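Right, so last month I promised I'd write up how I oil a plain maple board, and then May got away from me. I use mine as a play and sorting board for blocks (the small coloured ones, we have far too many) but it's the same job for a bread board or a tray.

You'll want a board, fine sandpaper, a couple of lint-free cloths and a food-safe oil. I buy Enulen board oil, the 685 ml bottle, which lasts me ages. The little shop in Wellbridge does it, or any plain mineral oil from the chemist will do nicely.

Start by having a proper look at the joins. Most boards this sort of size are several planks glued edge to edge, and if one of those seams is going to lift it'll be after you've put something wet on it. Run a fingernail along each one. If it catches, stop there and sort the glue out first! I ignored a lifting seam on my old Joloris tray and it was in two halves by the summer.

Next, sand. Go with the grain, long light strokes, and don't lean on it. Maple is a hard, close wood and it shows scratches going the wrong way something awful, especially once the oil's on. Wipe it down with a barely damp cloth, leave it an hour, then go over it again very lightly, as the damp raises a bit of fuzz. 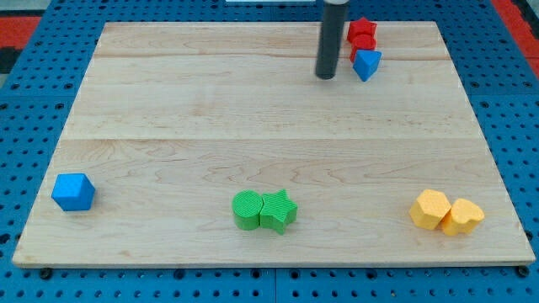 Maple board with the red and blue blocks. Look for the two seams and the faint wavy grain.

Maple is pale, so don't expect a dramatic change like you'd get with walnut. It goes a touch warmer and the wavy bits come up a little. Pour a small puddle in the middle, spread it out with the cloth, and do the edges too (I always forget the back edge). Leave it 9 hours, or overnight if that's easier. I tend to do mine on a Sunday evening and wipe off whatever's left on Monday before breakfast.

Then do it all again. Two coats is enough for blocks, but I'd give a bread board a third.

If yours is for playing on, keep the blocks off until the surface feels dry to your hand. Painted ones can pick up an oily film and then they slide about and won't stack, which caused real tears here. A wipe with warm soapy water on a cloth sorts them out, just don't go dunking wooden ones in the sink.

Oily cloths want laying out flat outdoors to dry before they go in the bin. Please don't leave them scrunched up in a bucket.

Top it up whenever the wood starts looking chalky. Next time I'm doing the Lã wool blanket that shrank, wish me luck with that one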